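Protlow Desk Mat, Large, Dark Gray: five months in

I bought this mat in March 2021, when my kitchen table had become my office, my lunch counter and the place where all the mail goes to die. I wanted one thing that could stay put through all of that. So this is a review from somebody who works on it, eats on it and occasionally naps on it (don't judge).

It's a big mat on a light wooden table, and lunch goes straight on top.

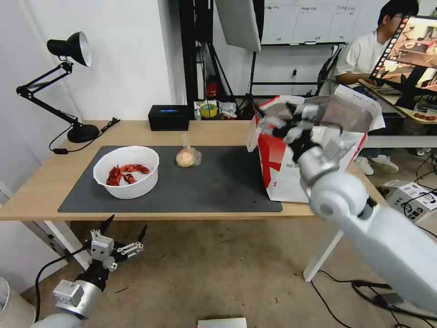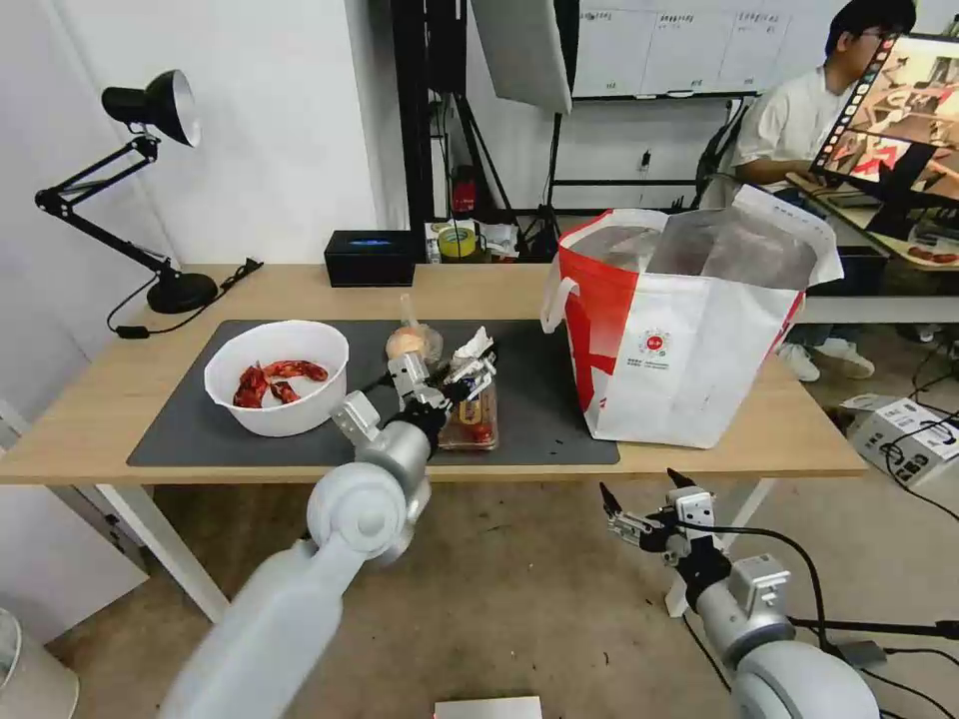

First impressions

It came rolled up in a tube, and wow, did it want to stay rolled up. I put cookbooks on the corners and left it for two nights. One corner still lifted a little until I rolled it backward for an hour, which my friend Hoi-yan Liu told me to do in the first place. The smell out of the tube was pretty strong, kind of like a new shower curtain, but it was gone by the end of the week.

Working on it

This is where I fell for it! My old mat was one of those thin Climville ones and my mouse used to skip every time I got near the edge. The Protlow is smooth all the way across, and my keyboard doesn't creep away from me while I type. Writing on a single sheet of paper feels nice too, with just a bit of give under the pen. The underside is grippy enough that I can lean my whole weight on it and it doesn't slide.

Does it clean up?

Mostly, yes. Coffee wipes right off. Soy sauce wipes off if you get to it fast, and if you don't, a drop of dish soap and a soft sponge will do it. Chili oil is the tough one. I left a splash overnight in July and there's a faint shiny spot by my left elbow that I can only find when the sun hits it. Crumbs show up a lot on the dark gray, so if that sort of thing bugs you, maybe look at the tan.

Stuff I don't love

The stitching along the front edge is scratchy on bare wrists. It has softened some, but I still notice it in short sleeves. And the price! I paid 21 dollars on sale and felt fine about it, but I wouldn't have been so cheerful at full price. Bernardo Peixoto at work got the smaller size and says his edge is worse than mine, so maybe it varies.

I'd still buy it again, and I've already ordered the tan one for my sister's desk.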